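Kitchen Task Participants Wanted -- Cletero Test Kitchen

Cletero is looking for 13 adults to take part in a short study of everyday cooking steps. The work is simple: take the lid off a pot, put food in, put the lid back. No cooking experience is needed. The pot is pale green with a glass lid, and the table is marked in squares with blue tape.

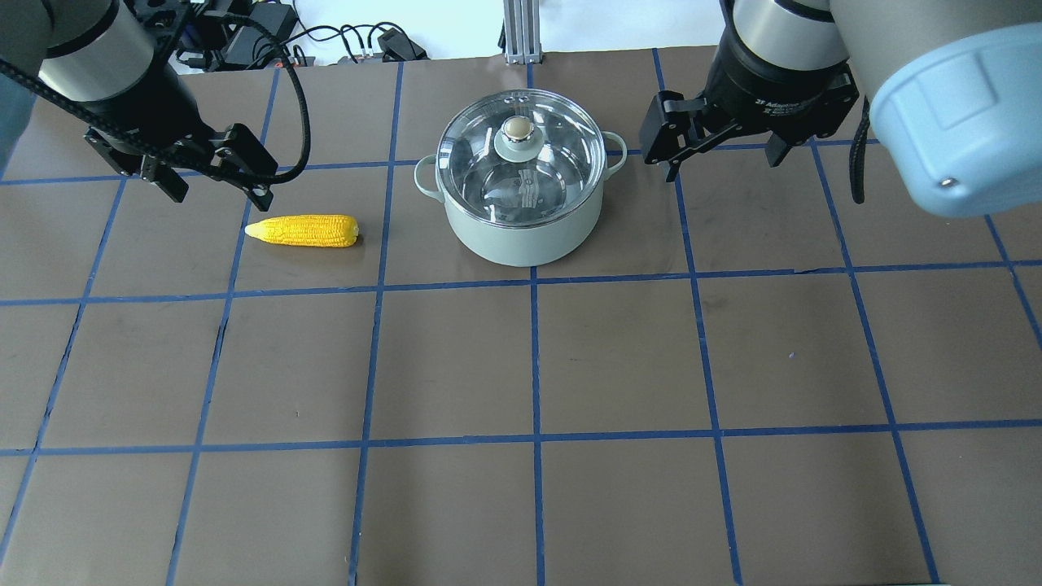
What you will do

Each session starts at 5 p.m. and follows a printed card that tells you which item goes where -- corn, for instance, into the pot. You will attend seven sessions in December at our Hopkin building. Please wear short or close-fitting sleeves.

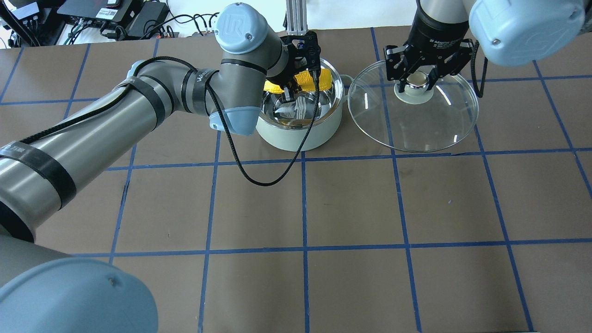 Corn at the pot, glass lid set on the table to the right.

Pay and how to apply

Pay is $1,805 for the full set of sessions. Send your name and a daytime phone number to the Cletero front desk.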